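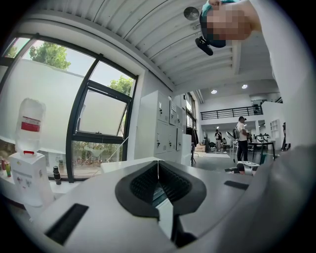

A hand-held gripper in soft daylight.

Lindstead Schools Open Weekend Doors to Congregations on the Same Terms as Other Community Groups

LINDSTEAD, May 24, 2022 — The Lindstead Interfaith Fellowship is delighted to share that the Lindstead school board has adopted a new building-use policy, one that lets churches, synagogues, mosques, temples and other religious groups rent school auditoriums, cafeterias and gyms on evenings and weekends under the same rules and at the same rates as the garden club, the youth soccer league and everybody else in town.

The vote followed a long stretch of conversation that began in February, when two small congregations were told that their applications to use the auditorium at Aubert Middle School could not be processed. The old policy, written many years ago and amended here and there since, allowed "civic, cultural and recreational" gatherings after hours but left out any mention of worship, and the district office had come to read that silence as a no. The Fellowship wrote to the board asking for a second look, and we are very grateful to say that we got one.

"We never wanted a special favor, and I think the board understood that from our very first meeting," said Farah Khoo, president of the Fellowship. "We have families who have been holding services in living rooms and in the back of a furniture store. They pay their taxes here, their children go to these schools, and on a Sunday morning or a Friday evening there is a perfectly good auditorium sitting there with the lights off. All we asked was to stand in the same line as our neighbors, and we're so pleased that we can."

Under the new policy, any local group may apply to use school space outside the school day. Applications are taken in the order they arrive, and school events always come first. Groups pay an hourly fee that covers heating, cleaning and staff time, and they must put a short notice on any flyer stating that the event is not sponsored by the school district. Nothing may be stored in classrooms between visits, and no group may hand out materials to students during school hours.

That last point mattered a great deal to some parents, and the Fellowship would like to thank them for coming out and saying so. In all, 53 residents spoke or sent letters during the comment period. Not everyone agreed, and a few people still don't, but the tone stayed neighborly throughout, even on the night the meeting ran well past ten o'clock.

"I came in with real doubts," said Benoît Cordier, a parent of two who served on the working group that drafted the policy. "I don't want anyone confusing my kids about what the school itself believes or doesn't believe. Once the notice requirement was in there, and once we had a clear separation between the school day and everything after it, I was comfortable. I even ended up having coffee with some of the folks I'd been arguing with — and we still argue, but now there's pie."

The working group met eight times and looked at how 16 other districts handle the same question. Its final draft came to the board with the support of the district superintendent, Godelieve Geerts, who told the meeting that the staff had been hoping for clearer guidance for quite a while.

The first congregation to sign up under the new rules is Coltalano Chapel, which was founded in 2000 and lost its rented space on Vomura Street when the building was sold. Its pastor, Bastien Collet, said members are looking forward to having enough chairs, and to a kitchen with more than one working outlet.

"Our people have been so patient," Collet said. "We've had weddings postponed, we've had a choir rehearsing in a garage. I can't wait to tell our older members that there's a ramp and a proper parking lot."

The policy takes effect at the start of the summer break. Application forms are available at the district office and at the front desk of each school, and the Fellowship is happy to sit down with any group, religious or otherwise, that would like a hand filling one out.

About the Lindstead Interfaith Fellowship
The Lindstead Interfaith Fellowship brings together congregations of many traditions for shared meals, winter coat drives and conversation on matters that touch religious life in town. It is a nonprofit organization and does not endorse candidates for office.

Media contact
Jacqueline Guérin, Communications
Lindstead Interfaith Fellowship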